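Trovport

Trovport is a task-level planning and control program for robot arms that take apart and rebuild desktop computers. It sits between a list of goals ("the drive is out of its bay", "the memory is seated") and the motor commands that bring those goals about, and it is best known for the way it treats every fastener, latch and lever in a computer case as something with a state of its own. The software grew out of an earlier assembly planner called Prilby, and it still reads Prilby task files without changes.

Background

Computer repair is a lovely problem for a planner. A desktop case is a small, crowded room with a great many rules about what can move before what. A processor cannot be lifted until its retaining frame is open. A drive caddy wants to be squeezed before it slides. Memory sits upright between two clips and will not be hurried. People learn these rules with their fingertips, often without putting them into words, and much of the pleasure of Trovport lies in seeing them written down.

Prilby handled such work as one long fixed sequence. It was quick, but if a single step went wrong the whole job had to begin again from the top. The first version of Trovport, released one July, replaced the sequence with a graph. Each node in the graph is a condition that can be checked by camera or by touch, and each edge is a skill that should turn one condition into another. When a skill fails, the planner looks at where it has ended up and searches for a fresh way to the goal from there.

How it works

The program is made of four parts, which talk to one another over a shared message bus.

The part model is a written account of the computer being worked on. It lists sockets, slots, bays, caddies and connectors, with the positions of each and the directions in which they may be moved. The model for a typical office desktop holds 1,354 entries, most of them short. Much of this is geometry, but a good share is what the manual calls "manners": how far a lever should swing, how hard a tab may be pressed, which surfaces a finger must never touch.

The perception layer finds those parts in camera views. It looks first for large, dependable shapes, such as the edges of the case and the outline of the power supply, and uses them to fix the position of the chassis on the bench. Only then does it hunt for smaller things. This order matters a good deal in practice, as a blue plastic rail is easy to spot by its colour while a dark memory slot against a busy green board is not.

The planner chooses the order of skills and shares them between the arms. It keeps a map of the space each arm will sweep through, and one arm may be asked to wait, back away or hold something steady while the other works.

The controller runs the skills themselves. It mixes position control in free space with force control near contact, and the handover between the two is one of the most carefully tuned pieces of the whole program.

Drive caddies and compliant motion

Drive handling was the first skill set to be completed, and it remains the one that newcomers are told to try. A caddy with side rails looks simple to pull out. Yet if the gripper draws it even slightly off the line of the bay, the rails bind and the pulling force climbs sharply. Trovport deals with this by letting the wrist go soft in every direction but one. The arm leads along the bay and the rails themselves do the steering. Insertion uses the same idea with a small searching motion added at the mouth of the bay, and the whole skill takes just 21 lines in the Trovport skill language.
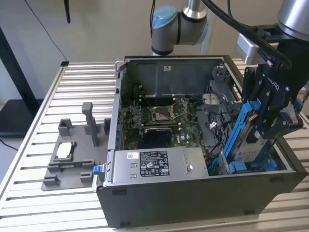
Pandey, writing on the project's discussion page, took issue with the praise this usually gets: "Soft wrists are fine for caddies, and I use them daily. But you lose your sense of where the tip is, and the tool doesn't warn you. I'd like the estimate of tip position shown next to the force plot, always, so that I can tell a tight rail from a missed bay." The request was taken up in the next release, and the two readings now share one window.

The exchange is often pointed to as a good example of how the program has improved. Force alone tells the controller that something is resisting. Force together with position tells it what that something probably is, and the difference decides whether to push on, wiggle or retreat. The present version keeps both signals for every contact and compares them with stored traces from earlier runs. The set supplied with the program contains 3,000 of these traces, of which 1,586 come from drive insertion and removal.

Processor and socket handling

Socket work asks for a very different temper. Here there is almost no useful give: the processor has to come down flat, in one orientation, with the retaining frame well out of the way. The part model therefore marks an open socket as a "quiet zone". While a socket stands open, no arm may carry a part over it, and paths to other areas of the case are bent around it even when this makes them longer.

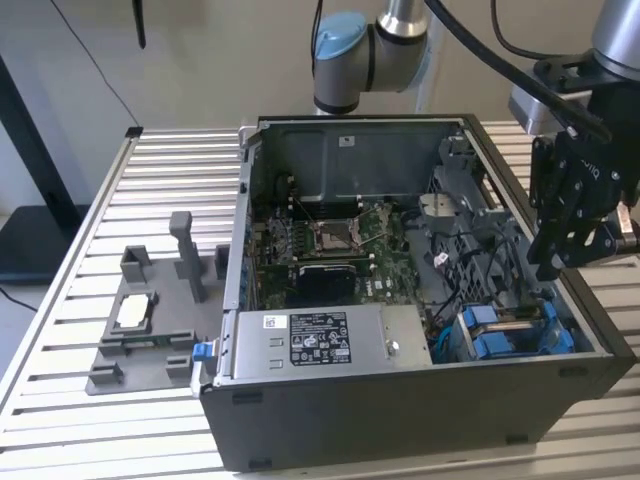 Fixtures play a large role in the same skill set. Trovport treats a fixture as a part in its own right, with a model file giving the position of every pocket and post. A component placed in a known pocket has a known pose, so the perception layer needs only a brief check before the next grasp. The planner likes such places very much, and given the choice it will set a component down in a fixture, change its grip and pick it up again before attempting an awkward turn in mid-air.

Tooling

A companion tool, Mustanus, records and replays runs. It lines up camera views, joint positions, forces and planner decisions on one timeline, and the user can stop at any moment and ask which conditions the planner believed to be true. This is a wonderful way to find mistakes. Many faults that look like clumsy motion are really faults of belief, such as a lever marked open when it had only been lifted part of the way.

Mustanus can also run a changed skill against an old recording up to the first point of contact. Past that point the forces would differ from those on file, and the tool stops and says so.

Limits

Loose cables remain the hardest thing for the program. They have no fixed shape, they hide the parts beneath them, and the part model can only describe the area in which they are likely to lie. The usual approach is to plan around that area and look again before each reach. Screws are supported only where the head is in plain view. Work on cable routing continues in a separate branch, which uses its own file format and cannot yet be loaded alongside Prilby tasks.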